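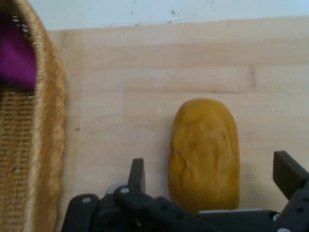 Figure 4. Wicker basket with a purple cloth inside, on a wood tabletop.

Household Materials, Unit 5: Woven Baskets
Instructor: Kadri Mockus

Read this before the lab. Bring a ruler and a soft brush.

Terms

Wicker is a way of weaving and can be done in willow, rattan, reed or paper cord. Do not write "wicker" in the fiber column of your worksheet. If you can't tell the fiber, write "plant fiber, not identified."

The stakes are the stiff upright pieces. The weavers are the thinner strands that pass in front of and behind them. The border is the finished rim. The one in Figure 4 is braided and thick, with a rounded profile. The rows in the wall below it run in lighter and darker tan. Mixed tones are common in natural fiber and do not by themselves mean the basket was dyed.

Small openings in the weave should be noted on the worksheet with their location. Some are part of the pattern and some come from a strand that has shifted. Check whether they repeat along the row before you decide.

Cleaning and storage

Take out any cloth first. Brush along the rows, then across. A slightly damp rag is fine for the border. Let the basket air dry away from a heater. Don't stack anything on the rim.

Worksheet

Fill in the border type, fiber, wall pattern and condition. Sketch 100 mm of the wall at full size. Hand the sheet to Triin Lapiņa in Room 712 by 30 Oct 2026. Unit 6 covers coiled baskets, and the reading for it is in the same folder.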